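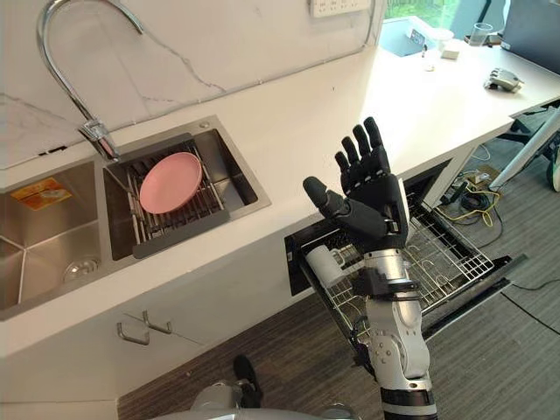 Kitchen robot draws a crowd at Furnley open day

2022-11-12

Visitors to the Mundavier workshop in Furnley got a close look at a two-armed kitchen robot on Saturday's open day program, with 378 people coming through the doors before it closed at four.

The robot was set up beside a double sink and an open dishwasher, with a pink plate on the drying rack and a mug in the dishwasher basket. Each demonstration ran for 20 minutes, and visitors stood behind a taped line while staff talked them through the job.

Jade McKinnon, who leads the kitchen project, said mugs were harder than plates.

"A plate on a rack is fairly easy to find and get hold of," she said. "A mug on its side in a dishwasher is another matter — the hand has to come in at the right angle and there isn't much room."

The five-fingered hand got plenty of questions, mostly from children. Staff also answered questions about cost, noise and what happens if a glass breaks.

Ginette Hawthorne came over from Closthorpe with her two grandsons. "They wanted to shake hands with it," she said. "I wanted to know if it does pots."

Pots are on the list for next year, Ms McKinnon said.

Entry was by gold coin donation and raised $1,000 for the Furnley library. Another 69 people have put their names down for a second session later in November. Bookings can be made at the workshop's front desk.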